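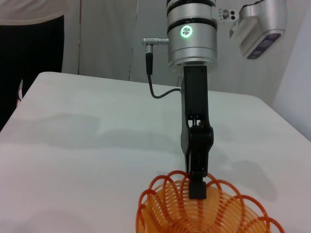 17th June

Slept badly again and was up before the alarm. Made coffee, ate the end of the bread standing at the sink, and decided today would be the toy box. I have been putting it off since December, when I moved it out of the hall closet so the Christmas things could go back in, and it has sat next to my desk ever since with a blanket over it.

Most of what was in there went quickly. Two jigsaw puzzles with pieces missing went in the trash. The wooden blocks are going to my sister for the baby. The little cars I kept, and I know that is silly, but they fit in a shoebox and a shoebox is not much to ask. There was a deck of cards with no twos in it. There was a plastic whistle I blew once and then washed and then threw out anyway.

The coiled toy took up the better part of the morning. It's the orange plastic kind, the see-through sort, and I had one very like it when I was nine or so. I remember mine being stiffer. You could get it down the back steps at my grandmother's house if you gave the top a good push, although it always quit at the landing. I tried this one on the stairs here and it went down three and then fell over on its side. Our stairs are deeper than hers were and have carpet on them, so I don't blame the toy.

What I like is how the color changes with how much of it is piled together. A single loop held up to the window is a thin sort of orange, and where a lot of them sit on top of each other it goes nearly yellow in the middle. I had forgotten that. I spent longer than I meant to just letting it pour from one hand to the other. It makes a soft clicking noise that the metal ones don't make. The metal ones ring.

The bad news is that there was a tangle in it. One loop had gotten hooked through another near one end, and the whole thing wouldn't close flat. I looked up how to fix it and found a page that said to start from the nearest free end and turn the coil through itself like a corkscrew. I did that for 40 minutes. At one point it was worse than when I began. Then I put it down, hung out the sheets, came back, and had it undone before the kettle boiled. There is still one kink in it that I don't think will come out. I ran warm water over it and bent it back a little, but plastic remembers.

Temitope came by at lunch to return the drill. We had soup and the rest of the cheese. Temitope picked up the coil right away, like everybody does, and stretched it from the kitchen doorway almost to the back door before I said to stop. We talked about the job at Balogun, which sounds like it will happen after all, though the start date has been moved again. The pay is fine but the drive is 29 miles each way and the car needs a belt. I said to ask about working from home a couple of days. Temitope said the last person who asked got a speech.

After lunch I drove the blocks and a bag of books over to my sister's. The baby was asleep so I didn't stay. She gave me a jar of the plum jam and asked if I had found the music box. I had not. I don't think it was ever in that toy box, I think it went with the dresser when Mom sold it, but I said I would keep looking.

Stopped for gas and milk on the way back. Bought a plastic bin with a lid at Rollura for 12 dollars, which seemed like a lot for a bin. The cars and the coil are going in it, and the rest of the space can be for whatever turns up. I wrote TOYS on a piece of masking tape and stuck it on the short end so I can read it when it's on the shelf.

It rained a little at four and I forgot the sheets, so they are on the line for another night.

The space next to the desk looks strange with the box gone. There are four dents in the carpet and a pen I had given up on. I vacuumed, and moved the lamp over there to see, and moved it back. A small bookcase might fit. I'll measure tomorrow.

Beans on toast for supper. Called the dentist's office too late and got the machine. Need to do that first thing, and also call about the belt for Temitope, since I said I would ask my guy what he charges. The coil is still out on the desk. I'll put it in the bin before I go up.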